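Blog > Workshop > Finishes

Oiling a wooden worktop: how long between coats 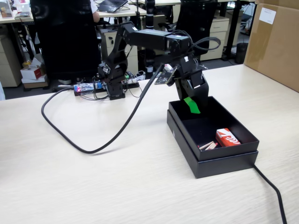 How long should each coat of oil be left before the next goes on? Overnight at normal room temperature, and a full day if the room is unheated or the oil has gone on thickly.

The tin I used, Pistovia hard oil, gives a shorter time than that. I followed it on the first worktop and had a tacky patch by the back edge for most of October. Oil of this kind cures by taking up oxygen, so what matters is the thickness of the film and the air moving over it. A thick film skins over and the part underneath stays soft. The cure for that is white spirit, a coarse cloth and starting again.

Preparation takes longer than the oiling. I sand with 80 grit only where there are marks, then 120 over the whole surface, then 180. Gwion Howells, who fitted my kitchen in Irnell, goes on to 240. I tried it on an offcut and the oil soaked in less evenly, with a slightly paler result. On an open-grained wood such as oak the difference would probably be smaller.

After the 120 I wipe the surface with a damp cloth and leave it until dry. The water lifts the loose fibres and the 180 takes them off. Skip this and the first coat of oil lifts them instead, and the top feels like a cat's tongue.

For a top just over two metres long, 200 ml did the first coat and rather less did the second. The third took hardly any. Apply with a lint-free cloth, along the grain, wait fifteen minutes, then wipe off everything that has not soaked in. If the cloth drags, the oil has been left too long; a few drops of fresh oil will loosen it.

Do the underside as well, at least one coat. A board sealed on one face takes up moisture on the other and cups. Mine moved by 3 mm over a winter before I dealt with it.

Used cloths can heat up and catch fire if left in a heap. Lay them flat outdoors to dry, or soak them in water before they go in the bin.

I have some 300 ml of the Pistovia left and will use it on the shelves in the hall. The sanding discs were from Laryea and the 120 clogged sooner than I would like.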